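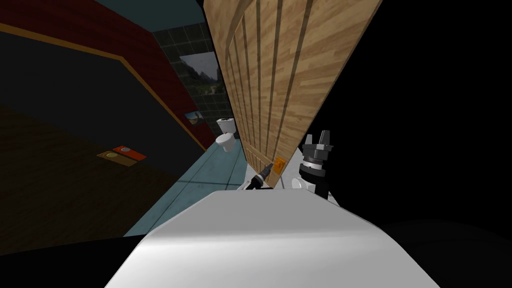

Do you need a permit to walk the coast trail from Kusville to Skastport?

Only if you plan to sleep on it. Day walkers can start at either end without any paperwork. Anyone staying overnight at the Amadi campground needs a permit, and you get it at the trail office in Kusville before you set out.

I walked the whole thing in December and I've had a lot of messages, so I'm putting my notes in one place.

The permit office opens at 8 in the morning and closes for lunch. It's one desk inside the ferry building. Bring ID for every adult in your group. They write the permit by hand and it took us a while to get through the line.

You can't book Amadi by phone anymore. The old number is still printed on the brochure and it rings out. You either write ahead using the form on the trail website or show up and hope. In December showing up was fine. I wouldn't try it in summer.

Getting to Kusville: bus 373 from Brundari, the one that says Harbor on the front. The other Kusville bus stops up at the hospital and you have a long walk down with your pack. I took the wrong one on the way in.

Buy your ticket before you board. The driver doesn't sell them. There's a machine outside the station and a window inside, and the window takes cash.

I booked a guide for the first day because I wanted someone who knew the birds. Folasade Babalola, based in Brundari, small groups only. She was on time, she carried a scope and let everyone use it, and she knew where the path had been moved after the cliff slipped. I would book her again.

If you want her for the full route you have to pay for her night at Amadi and her bus back. That's normal with the guides here. Ask for the total up front so you don't get a surprise.

Day one is Kusville to Amadi. It's mostly flat for the first half, through farmland, then you drop to the shore and it gets slow. Loose stones. I had trail runners and wished for something stiffer.

Day two is Amadi to Skastport. The climb out of camp is 2,000 feet and it comes right after breakfast. After that you stay high nearly all the way and the walking is easy. The way down into Skastport is paved.

Water: there's a tap at Amadi and it was running when I was there. Nothing reliable between the camp and Skastport. The streams cross grazing land, so treat whatever you take from them.

Food: buy it in Brundari. The store in Kusville has bread, canned fish, noodles and not a lot else. Stove gas is at the hardware place next to the bus station in Brundari. I didn't see any in Kusville.

Someone asked about tides. There's one section before Amadi where you're on the beach and you do need to check. The office will give you a printed table if you ask. There's also an inland detour, marked with yellow posts, that adds 2 miles. We took the detour and it was muddy but fine.

Someone else asked about dogs. Allowed on a leash on the day sections, not allowed at Amadi. So you can't do the full route with a dog unless you do it in one push, and I wouldn't.

In Skastport I stayed with Yetunde Eze, who rents out rooms above the bakery. Clean, hot shower, a line in the yard for wet gear. Breakfast is extra. She'll hold a bag for you if you send it ahead on the bus, but you have to arrange that with her first.

The ferry back to Kusville didn't run the morning I wanted it because of wind. Keep a spare day if you have a flight to catch. The bus goes inland and takes most of the day with the change in Brundari.

Phone signal was good for the first few miles, gone at Amadi, and back once you can see Skastport. Download the map before you leave.

Cost: the overnight permit was 15 dollars per person and they only took cash. The nearest ATM to the office is in the pharmacy, which keeps shorter hours than the office does.

Correction to the bus post. The Harbor bus runs on a winter schedule in December, so the last one leaves Brundari at 5:40 in the evening. The later time on the station wall is for summer.

I'll add the campground form when the website is back up. It's been down since this morning.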